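Section 4: Washing, drying and folding the cloths

If you skipped straight here because you have a heap of clean cloths in front of you and guests coming, go to step 6. Otherwise start at the top, please. I wrote this section twice, and the second time I put it in the order I really do things in at Flomcombe, which is why the rinsing comes before the soaking and the tea cloths get their own note.

What you need for this part: a sink or a tub, plain detergent (no softener, see the caution), a flat surface you can stand at without stooping, and a dry towel you don't mind getting damp. An iron is optional. I own one and I use it maybe twice a year.

Washing

1. Shake each cloth outdoors before it goes anywhere near water. Crumbs turn to paste in the wash and then they end up in the hem, and you'll be picking at them with a toothpick like I did all last August.

2. Rinse in cold water. If you can see a stain, rub a little detergent into it with your thumb and leave it alone for a bit while you do the others.

3. Soak the whites by themselves. I know a pale blue napkin looks harmless. It isn't! I had a set of white ones go the color of skim milk and they never came back.

4. Machine wash on warm with room to move. Half a drum is plenty. If you cram them in they come out in ropes, and then you spend your evening untwisting.

Caution: No fabric softener, no dryer sheets. They leave a coating and the cloth stops soaking things up, so you end up pushing a spill around the table. If you've inherited cloths that already behave like this, run them through two plain hot washes with nothing added and try again.

Note: Tea cloths and dish cloths go in separately from table cloths and napkins. Nicanor Palacios, who taught me most of this section, keeps two baskets for it, and I laughed at him until I got a whiff of garlic off a napkin at a birthday lunch. I have two baskets now.

Drying

5. Take them out as soon as the machine stops. Give each one a good snap by two corners (it should crack a little, it's very satisfying) and hang it by the edge, with the pegs right at the corners. Pegs in the middle leave little ears that you'll see on the table. If you're using a dryer, stop it while the cloths are still slightly damp and finish them on a rack or over a chair back.

Sorting and flattening

6. Tip everything out and pull one cloth toward you. Just one. My bad habit is to spread the whole pile around and then have no table left to fold on, so I keep the rest behind me on a chair.

7. Find the hem. Run it through your fingers until you hit a corner, pinch that corner, and keep going along the hem to the next one. Don't go diagonally, you'll get the wrong corner and the whole thing will twist on you. With the big ones it helps to lay the first corner down and put something on it, like a mug or a book. I use an old Atari cartridge that hasn't worked in years and is exactly the right weight.

8. Smooth from the middle outward with flat fingers. Creases in a white cloth are easiest to see from low down with the light coming in sideways, so I do mine near the window in the morning. Press on the ridges gently, a few strokes each. Dragging your fingertips across a damp cloth stretches the weave, and then the edges won't line up when you fold it.

A cloth that's still all bunched up needs opening out before any of that smoothing will do you any good.
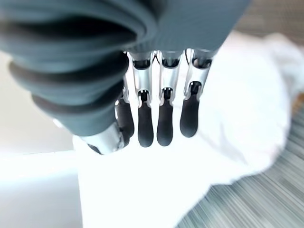
Folding

9. Bring the bottom edge up to the top edge and match the corners first, then the middle. If the edges don't meet, trust the corners and let the hem wander. Most of my cloths aren't truly square anymore and I've made my peace with it.

10. Fold in half again the same way, so you have a long strip. Run the side of your hand along the fold once.

11. Now fold the strip into thirds for napkins, or in half and half again for table cloths. Thirds take a bit of practice. I fold the right side in, look at it, decide it's wrong, and move it over the width of a finger. You'll find your own fudge.

12. Turn the bundle so the fold faces you and the loose edges face away. On the shelf this means you can pull out one cloth and the rest stay put.

Note: If a cloth is too big for your table, fold it in half while it's hanging on the line and carry it in already doubled. Two people make it quicker, but I've done plenty alone with one end tucked under my chin.

Putting away

13. Let the stack sit out overnight before you shut it in a cupboard. Even cloths that feel dry can hold some damp in the hems, and a closed cupboard will tell you about it in a week. I wash on Tuesday and put away the next morning.

14. Newly washed cloths go to the bottom of the pile. Otherwise you use the same 8 napkins forever and the others go yellow along the creases.

15. Every few months, refold anything you haven't used, with the creases in a different place. Old cotton and linen will wear through on a fold if it never moves.

Caution: Don't store white cloths straight on bare wood. Line the shelf with an old pillowcase. Cardboard is no better, and plastic bags trap whatever damp you missed in step 13.

For stains that survived the wash, go on to Section 5 and leave the iron off until you've been through it. Heat sets most of them.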